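4.2 Recording a folding task by hand

1. Lay the garment flat on the mat and switch on the hand-held gripper.
2. Hold the gripper still for 2 seconds before the first movement.
3. Close the fingers on the fabric slowly. Do not pull while they are still closing.

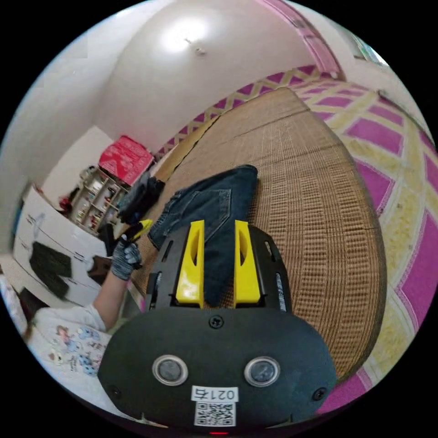
Text: Antigoni Sarantis
Checked by Kieran Horgan, 4 April 2019

4. Make each fold in one smooth motion, then open the fingers fully before you move away. Jeans are a good garment to begin with.
5. Save the recording and start again from step 1. For one garment type, Jatura needs 200 recordings.

Note: Small mistakes are allowed - correct them at normal speed and continue.

Caution: Keep the QR code sticker clean. Do not cover it with your glove or sleeve.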